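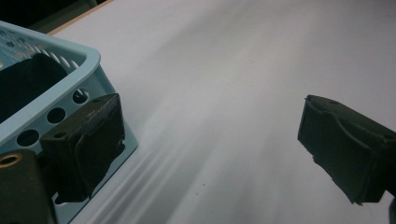
Re: [Arkstead-Home] Baskets for the linen closet, plastic or wicker?

January 7, 2020

Hello all, and a happy new year to everyone I haven't written to yet,

> I'm finally redoing the hall closet and I can't decide what to put on the
> shelves. My mother swears by wicker but it snags everything. Is plastic
> all right for towels and sheets, or will they get musty? And do you line
> them? The closet is on an outside wall and gets a little damp in winter.

I have been meaning to answer this since it came in, and then the holidays got hold of me. I went through the very same thing in November when we moved my aunt's linens over from Lindsay, and I ended up with light blue plastic on every shelf and have not been sorry for a minute.

On the musty question, what you want is a basket with openings in it. The blue ones have a row of narrow slots along the upper wall, just under the rim, and round holes in the side as well, and I do think the air gets through. Our closet is on an outside wall too. I have had pillowcases in there since before Thanksgiving and they smell like pillowcases. The solid-sided bins I used before (gray, with a snap lid, from the Dostden outlet, and I won't buy them again) always had a shut-up smell by February.

The other thing I would look at is the rim. Run your hand all the way along it in the store, corners too. Wicker got me every time I pulled out a fitted sheet, and some cheap plastic has a sharp seam left from the mold that is nearly as bad. You want a thick, rounded lip. It's so much nicer to grab when the basket is up over your head and full of bath towels!

I don't line the ones with towels. For the good tablecloths I put an old pillowcase in the bottom, mostly out of habit, and for anything small, like napkins or the crocheted doilies I can't bring myself to give away, I do line the sides because a corner will work its way out through a hole and then catch on the basket next door. Washcloths seem to behave themselves.

Please measure your shelves before you go. I didn't, and came home with 4 baskets that were a hair too deep, so the door wouldn't close and they went down to the laundry room, where they hold rags and the iron cord and I don't know what else. My shelves are 28 inches wide and two medium baskets sit side by side with room for my fingers between them. Leave yourself that finger room. It's a nuisance to wiggle a basket out when they're jammed in tight.

As for labels, I tried the stick-on kind and they curled up. Now I tie a luggage tag through one of the holes with a bit of kitchen string and write on it in pencil, so I can change my mind, which I do often. A deep basket is dark inside once it's on a high shelf and you really can't tell what's at the bottom without taking it down, so the tag saves me some trips up the stepladder.

If yours gets dusty, dish soap and an old toothbrush for the slots, then upside down on a towel until it's dry all the way through. Don't put the sheets back too soon, especially with your damp wall.

Wustach had theirs on the back wall past the shower curtains when I was last in, though they do move things around after Christmas. Let us know what you decide, and if you come across a nice medium one in yellow, I'd love to hear where, as I have the upstairs closet still to do.

Warmly, from the drafty end of Arkstead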